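Heute mal ein kurzer Thread über Spielessen. Ich richte gerade die Kaufladenecke in unserer Kita neu ein und habe zu viele Meinungen zu Plastikburgern. 1/5

Der alte Satz von Bråten hat 20 Teile, davon fehlen die meisten Brötchen. Nachgekauft wird einzeln, für 200 Kronen Porto. Also neu. 2/5

Ragnvald Solheim hat mir zu stehenden Fächern geraten — in der Kiste sucht jedes Kind erst mal fünf Minuten nach dem Käse. 3/5

Burgerstation, Salat, Tomate, Tablett: 4/5
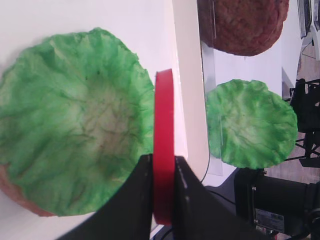
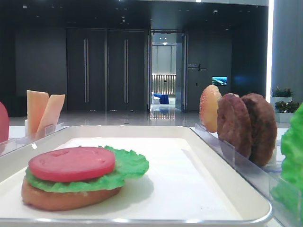 Für unsere Ecke fehlt mir noch die Entscheidung beim Tablett. Bei Fomico gibt es eins aus Holz, das ist mir zu schwer. Ich will ein weißes mit hochgezogenem Rand wie das unter dem halb fertigen Burger, darauf sieht man die Farben gut. Die Reihenfolge Brötchen, Salat, Tomate gebe ich nicht vor. Bestellt wird im April, wenn das neue Budget da ist. 5/5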